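Forums > Home & Decor > Small Projects
Thread: Two vases, two fake bouquets, zero talent
Page 1 of 1

podulen_pete
Posts: 40
October 23, 2020

My sister moved and left me her artificial flowers, which tells you how she feels about me. I have two bunches. One is skinny, red and pink on long yellow-gold stems. The other is a big bushy thing in cream and mauve with curly twigs coming out of it. I also have two vases: an off-white bottle shape with a short neck, and a plain light gray cylinder that gets narrower toward the top.

The bunches have been lying on either side of the vases on the table since breakfast while I go make another coffee and think about it. 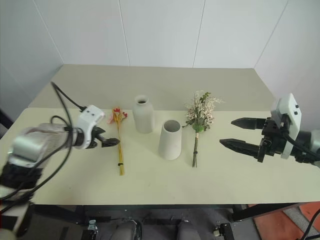 What I can't decide is which goes where. My gut says skinny bunch in the bottle, fat bunch in the cylinder. My gut also picked my last couch. And do the black ties stay on or come off?

kema_and_sons
Posts: 3637

Your gut is fine. Narrow neck gets the narrow bunch. Take the tie off the bushy one though, or it'll stand there like a broom.

Eklund27
Posts: 8

Leave both ties ON. I took the tie off one like that last fall and spent an evening picking twigs out of the rug. The stems never went back together. It's in a closet now, in a bag, thinking about what it did.

kema_and_sons

You can spread the top and still lose the tie. Put it in the vase first, then snip.

Eklund27

With what, tweezers? The tie's halfway down the vase by then.

kema_and_sons

Long scissors. I own some. I recommend owning things.

Youssra Kabbaj
Posts: 27

Going to disagree with everybody. Put the red and pink ones in the gray cylinder and let them lean. A slim bunch in a wide opening looks relaxed. And I wouldn't stand both vases on the same table anyway, because those two bouquets have never met. The cream one wants to be in a quiet hallway. The red one wants attention.

podulen_pete

I don't have a quiet hallway. I have a hallway with a bike in it.

Youssra Kabbaj

Then it goes on the bathroom shelf. Fake flowers do very well in bathrooms, they have no idea.

inatden
Posts: 40

Does the beige wrap on the bushy one stay? I'd hide it below the rim if the vase is tall enough. If it isn't, bend the ends of the stems, don't cut them. You can't uncut a stem. Ask my mother's magnolia.

Eklund27

Finally some sense. Bend, don't cut, leave the ties.

inatden

I didn't say leave the ties.

podulen_pete

OK, plan for tonight: skinny one in the bottle, tie on. Bushy one in the cylinder, wrap tucked down, tie to be decided by whoever posts last. A handful of dry rice in the bottom of each in case the cat takes an interest.

kema_and_sons

Gravel. Rice gets bugs.

Eklund27

Tie stays on. I'm posting last.

kema_and_sons

Snip it.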